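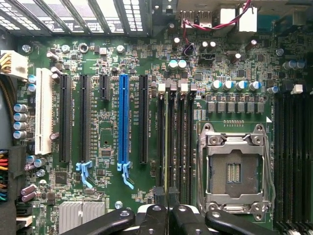

Wusholm Repair Workshop
Minutes of the March meeting, 7 p.m., back room

Present: Seren Rees (chair), Hartmut Wegener, Patricio Lozano, Timothée Huet (minutes)
Apologies: Benedikt Böttcher

1. Minutes of the last meeting
Approved with one correction. The monitor cables went to Malano, not to Hajdu.

2. Desktop computers
Patricio reported on the desktops from the Wisano office clearance. 4 have been opened so far. He wants to keep older boards that still have PCI slots, as members ask for them to run old sound and scanner cards. Hartmut would prefer to sell complete machines only. Agreed to keep boards with PCI slots until the summer and then look at it again.
Fan and power leads are to stay plugged in until a board has been tested. Boards with swollen capacitors go in the red crate and are not to be powered up.
Action: Patricio to write up a test sheet and tape it inside the cabinet door.

3. Workbench
The second bench needs a new grounding mat and a better lamp. Timothée has a price of 60 for both. Approved.
Hartmut asked that screws be put back in the labeled jars at the end of each session. Two jars were found mixed.

4. Money
Balance stands at 200 after rent. Hajdu has not yet paid for the two laptops collected in the winter.
Action: Seren to send a reminder.

5. Beginners' evening
Benedikt sent a note offering to run a session on replacing power supplies. Accepted. Limit of 7 people, as there is no more room at the benches. Sign-up sheet to go by the door.

6. Other business
Storeroom key is missing again. Seren will have another one cut.

Meeting closed at 8:20 p.m.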